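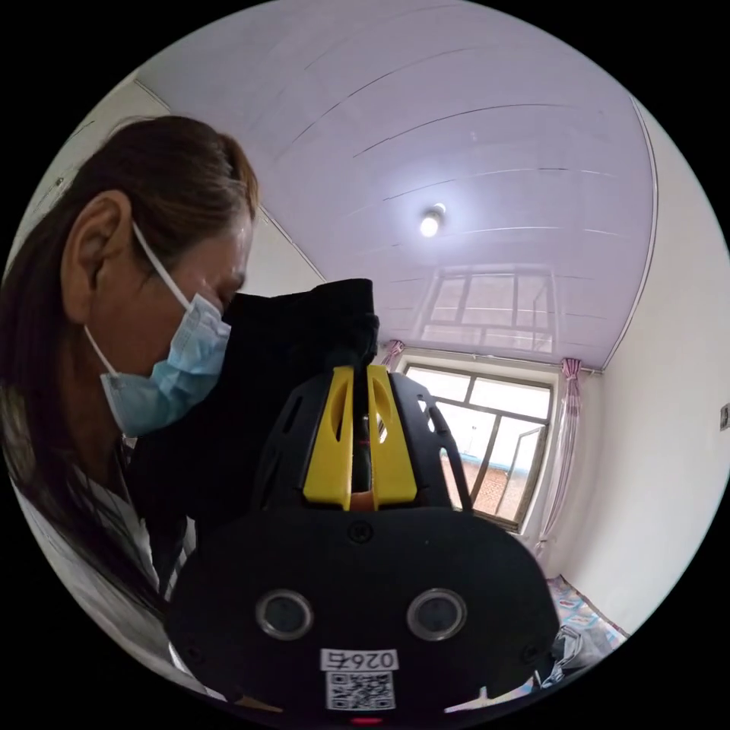 Bildergalerie: Wohnen auf Zeit im Haus Imari

Das Haus Imari stellt Gästen der Hadgu-Stiftung möblierte Einzelzimmer für Aufenthalte von einem Monat bis zu einem Jahr zur Verfügung. Die Galerie zeigt Aufnahmen aus einem der kleineren Zimmer. Die Vergabe für das Sommerhalbjahr beginnt im April.

Fenster und Vorhänge
Rosa Vorhänge an schmaler Stange, dahinter der Blick auf ein Gebäude aus rotem Backstein. Die Vorhänge werden vom Haus gestellt und bei jedem Mieterwechsel gereinigt.

Decke und Wände
Helle Deckenpaneele mit glänzender Oberfläche, weiße Wand mit Lichtschalter. Das Anbringen von Nägeln und Klebehaken bedarf der Zustimmung der Hausverwaltung.

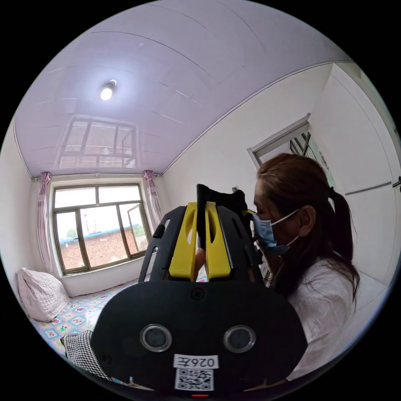
Schlafzimmer
Die Zimmer dieser Kategorie sind für eine Person vorgesehen. Bettwäsche kann bei der Verwaltung entliehen werden, die Kaution beträgt 200 Euro.

Auskünfte zur Belegung erteilt Beathag Innes, Hausverwaltung, Zimmer 218. Anträge auf Verlängerung sind schriftlich an Apolinar Aguirre zu richten.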